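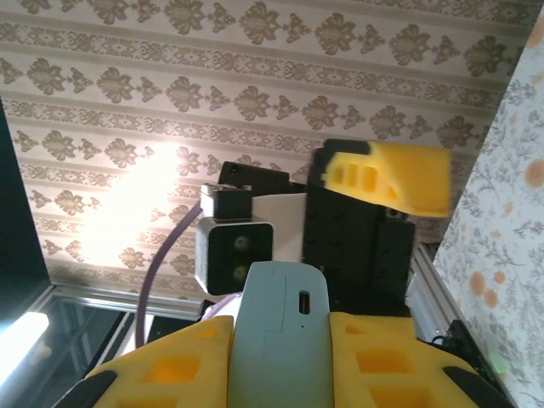

Whitby, 4th July

Nener Akolgo wallpaper, colour 2328
Reviewed by Marichka Symonenko

I have wanted a proper old-fashioned damask on a wall since I was small and staying in a guest house with my grandmother, and I have now got one, and I am so pleased with it that I keep finding reasons to go into that room. So take this as a review by someone who likes the stuff! I've tried to put in everything I wanted to know before I bought it, including the parts that made me swear.

The paper is called Akolgo, it's made by Nener, and mine is the cream ground with the olive-brown pattern, sold as 2328. I paid £39 a roll and bought six rolls. It went up in March, so I've lived with it through the end of the heating season and into the light evenings.

The pattern

Big fleur-like medallions with smaller figures set between them, in rows, and narrow bands of interlaced knots running between the rows. The knot bands are what sold it to me. Most damasks I looked at float their big shapes on a plain background and leave it at that, and after a while they all looked like the inside of a chocolate box. The knots give this one a bit of structure. They're also rather good company when you're on the phone (I follow them along with my eyes, over and under, and have missed whole chunks of conversation).

The colour is harder to get across. Olive-brown sounds dreary written down and it isn't dreary on the wall at all. On a grey morning it leans towards brown, and late in the day, with the sun coming in low, the green comes up and the cream goes nearly yellow. If you want a crisp, cool white behind your pattern then look elsewhere, this is cream and means it. I held a sheet of printer paper against the sample and the difference was startling. Next to our old woodwork, though, it looks as if it has always been there.

I'd worried about scale. On the website the medallions looked enormous and on the little sample they looked cramped, and you can't judge from either. Please order the large sample. It costs a bit more than the small one and it shows you a full stretch of the repeat, knots and all, and I taped mine up behind the door for a fortnight and changed my mind about which wall it should go on.

Hanging it

I didn't do this alone. Gudrun Aasen, who papered her own hall and stairs and has been insufferable ever since, came over with her table and brushes and we did it over two days. It's a paste-the-wall paper. I used Prodberg adhesive, ready mixed, and liked it very much: it goes on with a roller, it doesn't drip down your sleeve, and it gave us enough time to slide each length into place without panicking.

The first length took us an age. The second took longer, since that's when you discover what matching a pattern like this means. With a loose, leafy design you can be out by a whisker and nobody's eye will land on it. With bands of knots, a small slip shows straight away as a little step in the line. We had one like that to the left of the chimney breast and had to peel it back and do it again. The paper put up with this very well, I should say. It came away in one piece, didn't stretch, and went back on without a crease.

A few notes from the two of us, in no special order:

Mark a level line and trust it. Our ceiling slopes, and if we'd followed the ceiling the rows would have wandered downhill all the way to the window.

Decide where the medallions fall before you cut anything. We started with one centred on the chimney breast and worked outwards both ways.

Change your blade more often than seems reasonable. A dull one drags at the wet edge and leaves a furry bit.

Check the batch numbers on the labels. Mine all matched, but Gudrun had one odd roll in her hall and can point to it from the front door.

Allow for waste. The repeat is long, so a good piece comes off each length and goes in the bin. I'd done my sums carefully and still used nearly everything, and all I have left is a short end that I've put away for repairs.

Living with it

The surface has a slight sheen, and I hadn't picked that up from the sample. By day it's lovely, very soft. With a bright light shining straight at it you get a white glare spot where the pattern simply washes out, and if you sit in the wrong chair you'll be looking right at it. I turned the lamp to point at the ceiling and that cured it for me, but if you have fixed spotlights I'd test a piece before you commit. For a picture light or wall lights that throw their beam up or down I can't see it being any bother.

It wipes down well enough. I've had a smear of butter off it (don't ask) with a barely damp cloth and no rubbing. I wouldn't scrub it. The seams have stayed flat, including the one above the radiator, and I fully expected that one to lift.

Nothing has faded that I can see, though it's early days, and I'd like to come back and add to this after another summer. The window side gets the sun for most of the afternoon.

What goes with it

This is where I've had the most fun. Everybody told me that a damask has to be kept company by plain things, and I did try it, and the result looked like a solicitor's waiting room. So I went the other way and put another pattern in with it: a white botanical print from Evau, thin grey and charcoal outlines with washes of soft peach and pale orange inside some of them.

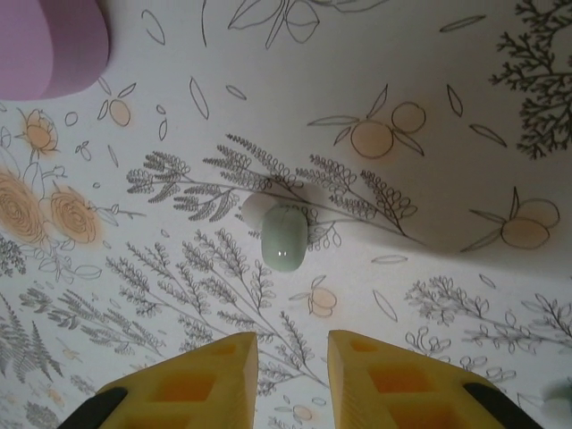 The Evau botanical print with a small green oval on it, and a touch of pink-lavender in the corner.

They get on beautifully, to my eye. I think it works through the difference in weight. The damask is all solid shapes and regular rows, and the botanical is nearly all line, drawn as if someone had been in the garden with a fine pen and then a wet brush. The white is a lot cleaner than the wallpaper's cream and I was sure they'd quarrel, but the peach warms it up enough to make the join.

It has turned out to be a very good print to put small things on, too. Pale green looks wonderful against it, especially anything glossy with a bit of that jade look, and pink-lavender is nearly as good. Strong colours don't do so well. I tried a navy bowl and the drawing vanished completely, all you could see was bowl. Anything very pale and white gets a bit lost as well, so I'd keep to the soft, slightly sugary colours and let the grey lines do the work.

If I were pushed I'd say the Evau peach is paler in real life than in the shop's photographs. I'd been expecting something closer to apricot. I've come round to it and now prefer it, but anyone matching curtains or paint should have the thing in their hands first.

For paint, I went through more tester pots than I care to admit. Pure white skirting made the wallpaper look grubby. A warm off-white was right straight away. I also had a go at picking out the olive-brown for the door, and on its own, in a big flat block, it was heavy as a wet coat. It went back to off-white the same evening.

What I'd grumble about

The instructions in the roll are tiny and printed in pale grey. We ended up reading them under the kitchen light with Gudrun's spare glasses.

The rolls are wound very tightly, and the last bit of each wanted to spring back up the wall at us. Loosely rolling it the opposite way the night before helped.

The large sample ought to come off the price of the order. Plenty of places do that and Nener doesn't.

And the sheen, as I've said. It should be mentioned on the product page, and as far as I could find it isn't.

Would I buy it again?

Yes, and I'm already measuring up the landing. I might go for the same colour again, or I might be brave. Gudrun says that if I choose a pattern with knots in it for a stairwell I can find myself another helper, and having seen the drop on our stairs I can't blame her.

For anyone with an older house, a wall that's reasonably flat and a patient friend, I'd recommend it without a second thought. For a first go at wallpapering I'd suggest one small wall, a weekend with nothing else in it, and a spare roll that you can send back unopened.

Update: a couple of people have asked about the adhesive. It was the Prodberg ready-mixed in the big tub, and I have a fair bit left over.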